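Tips for a long day at a small outdoor music festival

Most of what goes wrong at a weekend of bands is settled in your kitchen the night before. The list comes from several summers of going to Stolness and one wet August at Bruden.
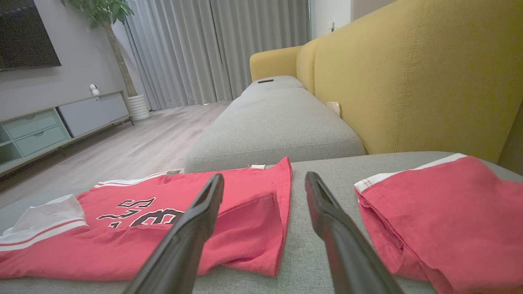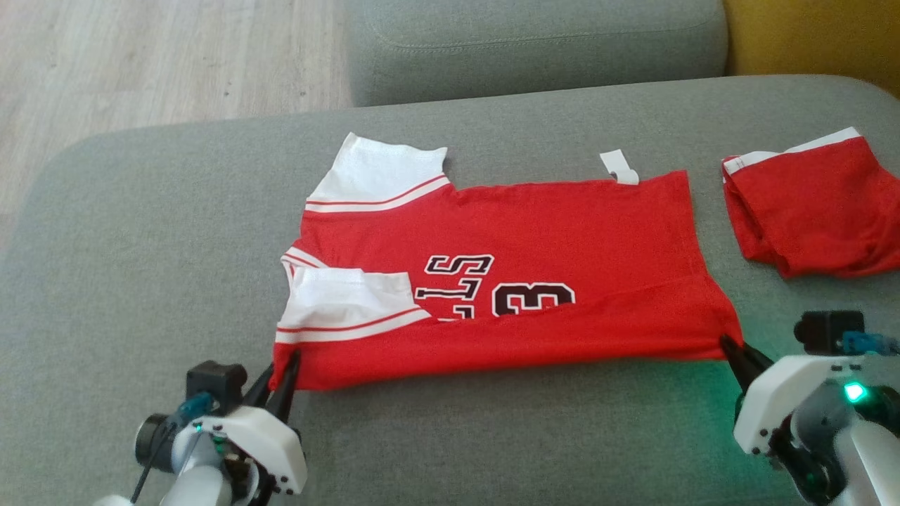
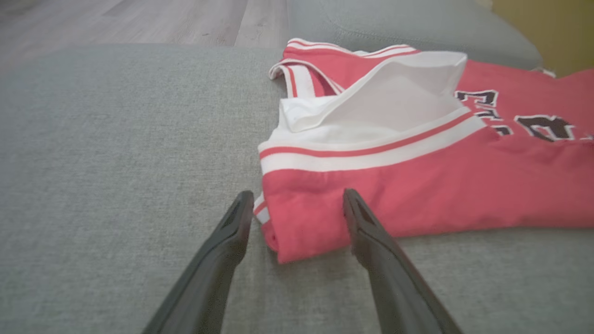 Red jersey on the gray seat.

Food
Freeze two water bottles overnight and use them in place of ice packs. Check the gate rules first. Stolness lets in sealed bottles only, so ours stay in the car cooler until the supper break.
Wraps hold up better than sandwiches. Spread the cream cheese right to the edge, roll tight, and leave them in the fridge overnight before slicing. Skip tomato.
Salted nuts and pretzels are fine in heat. Chocolate is not.

Earplugs
Foam plugs are cheap and a bag of 50 pairs will last a household a few years. Roll the plug thin, pull the top of your ear up with the other hand, push it in and hold it for 20 seconds. If voices next to you still sound sharp, it isn't in far enough. Keep a spare pair in a pill case - loose ones collect lint.

Merch
Buy records last, or ask the table to hold them. A record left in a hot car will warp, even in the trunk. If you must leave one, stand it upright in the cooler with a dry towel around it, away from the bottles.
Wash a new band shirt inside out in cold water, alone the first time. Hang it up to dry. A Kinnear tour shirt of mine went through a hot dryer once and the print cracked across the front.

Parking and the walk back
Write the row number on your hand. At Bruden the lot all looks the same by 11 p.m., and row 538 is a long way from the gate.
Tie something bright to the antenna if you have one.

When you get home
Empty the cooler that night and prop the lid open. Baking soda on a damp cloth takes out the onion smell. Mud on canvas shoes should dry fully before you brush it - then use an old toothbrush and dish soap.
Ticket stubs fade in sunlight. Mine go in a recipe box, filed by band, with Brudel at the front.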